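Karkden Home & Hat
Shop > Headwear care > Brushes and kits

Birwood Cap Care Kit

Brush, soap, drying form, cotton bag. For baseball caps, flat caps, sun hats, anything with a brim you'd rather not put through the machine. In stock again after the November gap, sorry it took so long. 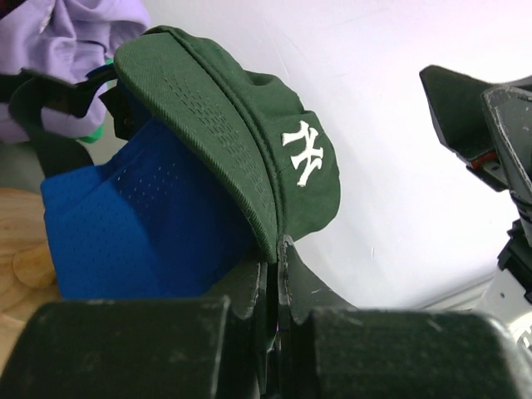
3 min read

What's in it

Birwood brush, beech handle, medium bristle one side, soft the other
Tikkanen soap bar, 170 g, unscented
Fold-flat drying form, plastic, fits most adult sizes
Cotton drawstring bag
Leaflet (short)

Kit weighs more than it looks, mostly soap. Bar lasts ages if you let it dry out between goes. Don't leave it sat in the dish.

Who it's for

People with more than a couple of caps. If you only own the one and it lives on the back seat of the car, get the brush by itself, it's cheaper and does most of the job. Brush only is on its own page, same handle, no bag.

We used to sell the Nitel kit. Decent soap but the bristles splayed and we had too many back. Birwood costs us more but the returns have pretty much stopped. Old Nitel refills still fit the old Nitel dish, a few left, ask.

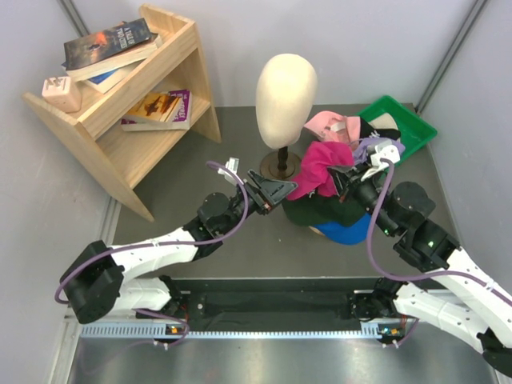 Storage comes up a lot in emails so a quick word. Stacking is fine short term, crown inside crown, brims all the same way. Long term they want air. Not the loft. Not a sealed tub unless bone dry first, or you'll get that smell and it dosen't leave. Sunny windowsill is bad too, navy goes purple, black goes brown.

Sweatband

Where most of the dirt is. Do it first.

Cool water, wet the band, rub the bar on the brush not on the cap. Small strokes along the band. Wipe with a damp cloth, wipe again. If the water's still grey go round once more. Hot water shrinks cotton and can lift the glue on older brims, some of which are cardboard inside. Cardboard brim = never soak. Flick it with a nail, if it sounds hollow and papery treat it as card.

Embroidery: soft side only, go with the stitches. Mesh: soft side as well, and rinse from the inside out.
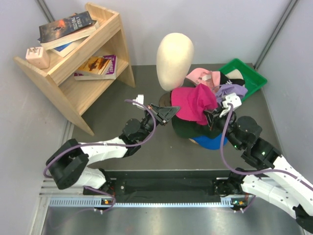
Drying

Shake, reshape by hand, onto the form. Leave it somewhere airy for 13 hours or so, overnight is usually enough. No radiator, no hairdryer. Wool takes longer. Dont put the brim under a pile of books to flatten it unless flat is what you want for good.

Lint

Dry brush before any water. Dark cloth shows everything, brims worst of all. Short strokes following the curve, medium side, then a bit of tape wrapped round your fingers for what's left.
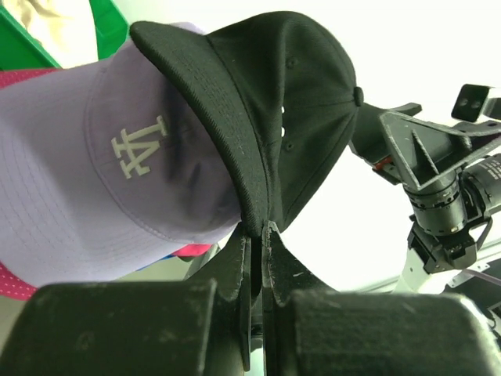

Black cap, curved brim, stitched eyelets on the side panels.

Delivery and returns

Orders go out within 2 working days. Returns fine if the soap's still wrapped. Used soap we can't take back. Spare forms sold singly, or 3 together for a bit less.

Not suitable for suede, leather or straw. Waxed cotton, brush dry only.

Questions to Elaine Sales at the Karkden shop counter, or use the contact form. She does the wholesale list too.

Page updated 30 April 2019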